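Nistari simulation notebook, April
Entry 131
Recorded by: Silvia Hrubý
Reviewed by: Kha Khúc

Purpose. To determine whether the Inon pose estimator returns a stable yaw for the yellow die when the wrist view is the only input, and to record the settings handed over to the Polák planner.

Setup. Scene file and random seed are unchanged from the previous entry. The estimator was restarted at 10:00 with the filter window set to 2 ticks. Detection is limited to the region between and beyond the fingertips. Cast shadows are left enabled, as agreed with Kha.

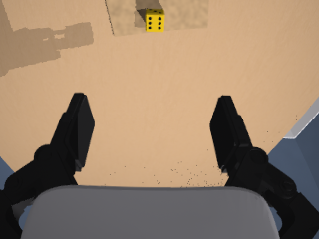
Wrist view, gripper open, six face toward the gripper.

The near face gives a clean fit in this view. The top face is strongly foreshortened, and the pip classifier should not be relied upon for it. Until the threshold has been reviewed, the planner is to take yaw from the near face only.

A second wrist view was then examined for the association step. The black die lies partly outside the view, with two white pips showing. The tracker must carry such a detection as incomplete and must not assign it a face value. The yellow die reads six on the near face and three on top.
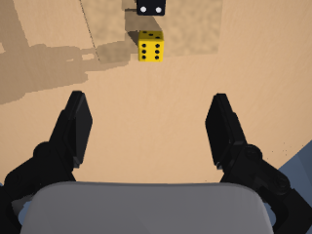

Planner and collision settings

The external view was used to check finger clearance over the group of three dice. The left fingertip is very close to the top of the black die. Kha has asked that the clearance margin apply to each fingertip separately, as the present code tests only the midpoint between them. The change is entered in Skitolmont as item 1798 and is assigned to me.
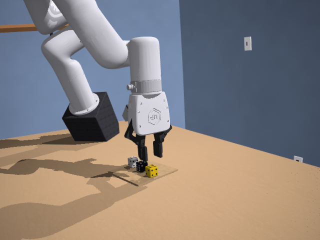

Why is the incomplete detection kept at all?
The planner needs an occupied volume for collision checking, even where the face value is unknown.

Open items. Review the top-face threshold. Repeat the association test with the filter window at 10. Kha to confirm the margin before the next planner build.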